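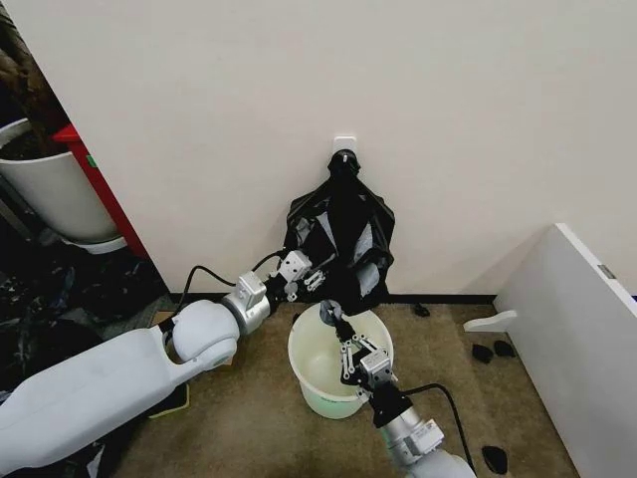
フックに掛けた袋の端を左手でつまみ、右手はバケツの中へ。ごみ袋の交換作業です。

投稿:Drerdale実験室の片づけ係
2018年8月24日

ごみ袋の交換を双腕ロボットにやらせる仕事をしばらく続けているのですが、先日ちょっとひやっとすることがありまして、同じような作業をしている方の参考になればと思い、少し長めに書いておきます。お茶でも飲みながらどうぞ。

先に結果だけ。けが人はいません。ロボットも無事です。バケツが動いて、そばにいた私のすねに当たりました。痛くはなかったです。軽いポリのバケツなので、こつん、という程度。ただ、止まるはずのところで腕が止まらなかったので、その日の作業はそこで打ち切りにしました。

作業の流れはこうです。壁のフックから袋を取って、口を開いて、バケツにかぶせて、ふちに沿って折り返して、最後に両手を離して腕を戻す。人間なら鼻歌まじりで終わる仕事ですよね。これがまあ、ロボットには難しくて、毎日袋とにらめっこです。

うちでは腕の制御にTreltskaという自前のソフトを使っています。家事まわりの動作をまとめた計画のほうはIşıkと呼んでいて、袋の交換はその中でもかなり地味な部類です。でも私はこの作業がいちばん好きです。うまくふちに掛かったときの、あの気持ちよさといったら!

問題が出たのは42回目の試行でした。それまでにも袋を落としたり、口がうまく開かなかったりという失敗はたくさんあったんですが、そういうのは落ちて終わりなので、怖くはないんです。今回のは種類が違いました。
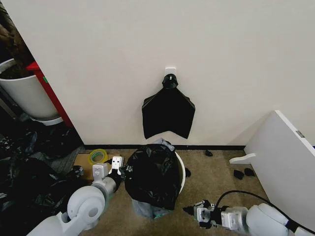 黒い袋をかぶせたバケツと、左上のふちのあたりに伸ばした左手。

かぶせるところまでは順調でした。ふちの折り返しもまずまず。そのあとTreltskaが「左手、解放」と記録を残して、左の指が開いて、腕が後ろに下がりはじめました。ログの上では完璧です。花丸をつけたいくらい。

ところが、袋が指から離れていませんでした。薄いフィルムが指のリンクのすき間に挟まっていたんです。指は開いているのに、袋は付いたまま。そのまま腕が下がったので、袋と一緒にバケツもずるずる引っぱられて、横でしゃがんでいた私のほうへ来た、というわけです。

なぜ気づけなかったか。うちの解放判定は、指の開き幅しか見ていなかったんですね。命令どおりの幅まで開けば「離した」とみなす。箱やコップならそれで足りていました。硬いものは、指が開けば離れてくれますから。

袋は違うんですよねえ……。くっつくし、巻きつくし、すき間に入りこむし。逆の問題もあって、つまんでいるときも薄すぎて、指の幅だけでは空振りとほとんど見分けがつきません。つまり持っているかどうかが、最初から最後まであいまいなまま作業していたことになります。書いていて恥ずかしくなってきました。

もうひとつ気になったのが保護停止です。腕に想定外の力がかかれば止まる設定で、これまで机にぶつかったときなどはきちんと止まってくれていました。それで私もすっかり安心していたのですが、今回は作動していません。

調べてみると、空のバケツを引きずる力はしきい値よりずっと小さかったんです。停止機能は壊れていませんでした。設定どおりに働いて、設定どおりに見のがした。故障なら部品を替えればいいんですけど、これは私たちの考えが足りなかった話なので、そのぶんこたえました。

それと私の立ち位置。袋の口がどう開くかを近くで見たくて、ついバケツの横にしゃがんでしまっていました。Gostthorpeにいた頃の先輩に「動いている腕より低いところに頭を置くな」と口を酸っぱくして言われたのに、慣れるとだめですね。当たったのがすねで、顔でなくてよかったと思います。

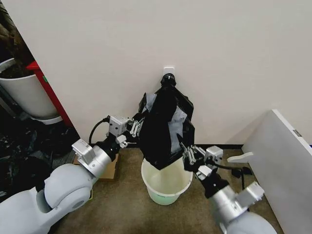
バケツの上で袋を両手で持つところ。左右どちらの指にもフィルムが掛かる、いちばん神経を使う工程です。

ここからは直したことを書きます。まず解放判定。指の幅に加えて、手首にかかる力の変化も見るようにしました。指を開いたあと2秒待って、手先をほんの少しだけ引いてみて、引っぱり返される感じがあれば「まだ付いている」と判断します。

待ち時間を入れるのは、最初ちょっと反対されました。作業が遅くなりますからね。気持ちはわかるんです、私もせっかちなので。でも、ごみ袋の交換を急いでいる人なんてそうそういないでしょう、ということで納得してもらいました。

次に、下がるときの速さ。前は解放と同時にふつうの速度で戻っていたのを、はじめの4センチだけゆっくりにしました。もし袋が残っていても、そこで力の変化を拾って止まれるように。ここの速度は何度も変えて試したので、画面を見すぎて目がしょぼしょぼです。

まだ付いていると判断したときの動きも悩みました。振り払わせる案も出たのですが、私はどうしても嫌で。袋がどこへ飛ぶかわからないし、振っている腕のそばに人が来たらと思うと落ち着きません。今は、その場で止まって人を呼ぶだけにしています。

呼ばれた人は、腕を停止状態にしてから袋を外す。これも手順書に書き足しました。前の版には「必要に応じて取り除く」としか書いてなくて、書いたのは3月の私です。必要に応じてって何だ、と自分で赤を入れました。

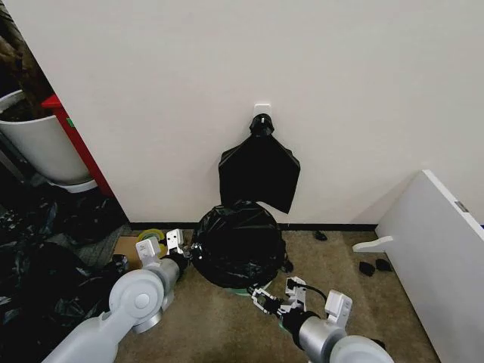 力のしきい値そのものは、迷った末にあまりいじっていません。一度思いきり下げてみたら、袋がふちにこすれるだけで止まるようになってしまって、まるで仕事にならなかったんです。下げるなら工程ごとに分けて設定するしかなさそうで、これは宿題として残っています。

立ち位置については、床にテープで線を引いて、腕が動いているあいだは内側に入らないことにしました。口の開き具合を見たい人は録画で見る。私も録画で見ています。たまに線のきわまで行って首を伸ばしていますが、越えてはいません。

直したあと、80回以上やり直しました。袋が指に残ったことは何度かあったんですが、そのたびにちゃんと腕が止まって、呼び出し音が鳴りました。失敗の音なのに、聞こえるとうれしくて困ります。袋を外しに行く足取りが軽い軽い。

ただ、安心しきってはいません。袋がごくゆるく引っかかって、ほとんど力がかからない場合は、たぶん今の判定でもすり抜けます。カメラで指先を見て判断する方法も試しはじめたのですが、黒い袋はてかてか光るし、しわの影も濃くて、まだ人に見せられる結果になっていません。

指のすき間をふさぐカバーも考え中です。柔らかい素材で覆えば挟まりにくくはなるはず。でも厚くすると今度は袋の端がつまみにくくなるので、そのあたりの加減が難しいところです。薄いフィルム用の指先でおすすめがあれば、ぜひ教えてください。

あと、同じ解放判定を使っているほかの作業も見直しています。洗濯物をたたむ動作と、布巾を掛ける動作が怪しいです。布も指に残りますからね。硬いもの用に作った判定を、そのまま柔らかいものに使い回しているところが思ったより多くて、一覧を作りながらため息が出ました。

もしお手元で袋や布を扱わせている方がいたら、一度「開いた」と「離れた」が同じ信号になっていないか見てみてください。うちはログの名前まで同じだったので、事故の翌日に真っ先に分けました。名前が別になっただけで、記録がずいぶん読みやすくなりましたよ。

長々とお付き合いくださってありがとうございました。カバーの試作品が届いたら、この続きにぶら下げて書きますね。明日はまず、布巾のほうの判定を直すところからです。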